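The dish rack is still winning

Ask a roboticist when a machine will clear a kitchen worktop and the answer depends on which worktop. A bare surface holding one rigid mug is largely a solved problem. A surface holding what a family leaves on it after breakfast is a different task, and the gap between the two is where most of the money is now being spent.

Dillirent, which leases test arms to small developers, spent April running a tidying program called Clusta through simulated rooms. The job was narrow: find a small object, close two fingers on it, lift it and put it somewhere else. Clusta was given 2,553 attempts. It completed 947.

Kaj Ragnarsson, who leads the trials, regards the figure as respectable. "The arm reaches the right area nearly every time," he says. "The last few centimetres are where we lose it. Two things touch, or one hides part of the other, and the program treats them as a single object."

Shadows add to the trouble. A wrist-level view puts the gripper in the foreground and bends everything beyond it, so a dark patch on a pale surface may be an object, the shade of an object or the shade of the arm itself.
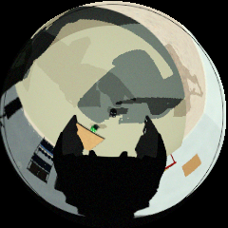 The view past the gripper's two fingers in simulation, with small items and overlapping shadows on a pale work surface.

Simulation has one clear advantage, which is price. A dropped cup costs nothing and the room resets at once. Of the attempts logged, 2,546 ran to the end without anyone stepping in. On physical arms the team manages 8 in an hour, with a person standing by to pick things up.

The weakness is transfer. Simulated objects have exact edges and fixed friction. A half-used bag of Zoëga coffee slumps when gripped, and its weight moves as it is lifted. Ragnarsson's team keeps one on the bench for that reason, and the physical arm still fails on it more often than on any tin.

Shop floors are more forgiving. Parts arrive in known sizes, lighting is constant and trays can be redesigned to suit the machine. Promo, a packaging firm, has changed its trays twice to help a two-fingered gripper and now uses it for one sorting step – the other steps remain manual.

Households will not redesign their trays. Dillirent's next round of trials keeps the same gripper and adds soft packaging to the list of objects.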